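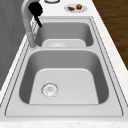 Simulated kitchen sink station with a black gripper over the farther basin. Rendering: Skekel

Skekel opens planning service for kitchen robot purchases

Food service operators can test a station in simulation before they commit money to equipment

Skekel has opened a planning service for commissaries, hotels, care homes and school kitchens that are thinking about buying robot equipment for the sink and prep area. The service, called Gullidlow, builds a computer model of a customer's kitchen station, runs candidate arms and grippers in it, and produces a written budget covering the first three years of ownership.

The service is available from March to customers in the United States and Canada. Skekel does not sell arms or grippers and takes no commission from companies that do.

"Most of the kitchens we talk to have a capital request due before they have had any real chance to find out what they need," said Magdy Slaoui, head of planning services at Skekel. "They get a quote for an arm, they put that number in the request, and six months later they are asking for more money to move a faucet or rewire a wall. We want the first request to be the right one."

What the service covers

A Gullidlow project starts with measurements. Customers send plans of the station if they have them, or fill in a measuring sheet with a tape measure, which takes one person less than an hour. Skekel needs the height and depth of the counter, the inside dimensions of each sink basin, the position and reach of the faucet, and the clear space on all sides where staff walk.

Skekel's engineers then build the station in simulation and run the customer's list of tasks. Typical tasks include lifting plates from the counter, placing them in a basin, moving items between basins and setting them on a rack. Each task is run with at least two combinations of arm and gripper, and each combination is tried in more than one mounting position.

Sinks get particular attention. A deep basin with sloping walls may be hard to reach into at some angles, and a tall gooseneck faucet can take up the space an arm needs to cross from one side to the other. Steel is also a reflective surface, and the choice of camera and lighting for a sink station often costs more than buyers expect. The report lists these items on separate lines so that a purchasing department can see them.

"The faucet question comes up on nearly every job," said Oana Pîrvu, who leads the simulation team. "You can buy a shorter faucet, you can mount the arm on the other side, or you can buy an arm with more reach. Those are three very different amounts of money. In simulation we can try all of them in an afternoon, and the kitchen keeps working the whole time."

The final report has four parts: a layout drawing, a task table showing which jobs each combination completed and how long each took, a list of site changes, and the three-year budget. The budget includes purchase or lease cost, installation, spare gripper fingers, cleaning covers, software fees, staff training and an allowance for downtime.

Limits of the results

Skekel states in each report which results come from simulation alone. Running water, foam, grease and food stuck to plates are difficult to model well, and the company does not offer guaranteed cycle times on the basis of a simulated run. Where a task depends on any of these, the report marks it as needing a physical trial and gives a cost for that trial.

Customers who want one can book time at the Okex test kitchen, where the recommended arm and gripper can be tried on a full-size counter with the customer's own dishes. Trial time is billed separately and is not required.

"I would sooner hand a customer a report with six tasks marked 'try this first' than have them sign a purchase order on a guess," Pîrvu said. "Some people don't like seeing those marks. The finance people usually do."

Early customer

Nasr, a catering company that runs central kitchens for office and hospital sites, used the service during its pilot period to plan equipment for one of its dish and prep rooms. The company had set aside money for two arms, one at each end of a long counter.

The simulation work showed that a single arm on a short rail could handle the tasks on Nasr's list during all but the busiest part of lunch. Nasr changed its request to one arm, the rail, and a replacement for an older sink, and moved the rest of the money to the following year's budget.

"We had already written the request for two," said Orysia Hordiienko, operations director at Nasr. "Our staff had their doubts about where the second one was going to stand, and they were right to. We may still buy it. We'll know more after a year with the first."

Hordiienko said the task table was the part of the report her team used most. Shift leads went through it line by line and took out four jobs they preferred to keep doing by hand, including the sorting of returned food from plates.

Pricing

Gullidlow is sold in three packages.

Station Review, $1,995. One station, up to five tasks, two arm and gripper combinations. Includes the layout drawing, task table and three-year budget.

Full Station Plan, $3,559. One station, up to 12 tasks, four combinations, plus a site change list with installer cost ranges and one round of revisions.

Additional Station, $1,763. For customers who have bought a Full Station Plan and want the same work done for another station in the same building.

A deposit of $1,000 is due when the measuring sheet is accepted. The balance is due on delivery of the report. Station Reviews are delivered within 15 working days and Full Station Plans within 25. Customers who start with a Station Review can move up to a Full Station Plan within 90 days and pay only the difference.

Timing for budget requests

Skekel advises operators with a July fiscal year to send in their measuring sheets by the end of March if they want the report in hand before capital requests close. Operators on a calendar year have more room, but installer schedules tend to fill up in the fall, and rail systems and custom mounts can have long lead times.

Wael Sqalli, who manages customer accounts at Skekel, said operators should also check three things on their own before they order any plan: who owns the building's electrical panel, whether the lease allows anchors in the floor, and whether the local health department wants to review changes near a sink.

"None of that needs us," Sqalli said. "But any one of them can hold up a job for longer than our whole report takes."

Skekel will hold an online session in March for kitchen managers and purchasing staff. It will start at 2 p.m. Eastern and last 45 minutes, with a walk-through of a sample budget and time for questions. There is no charge – registration is through the Skekel website. A recording will be sent to everyone who registers.

About Skekel

Skekel provides simulation and planning services for companies that are buying automation for kitchens, laundries and small packing rooms. Its staff includes robotics engineers, kitchen designers and former food service managers. The company is privately held.

Media contact

Khadija Shawky
Communications, Skekel
Interviews with Magdy Slaoui and Oana Pîrvu are available on request. A sample report and a blank measuring sheet can be sent to reporters by email.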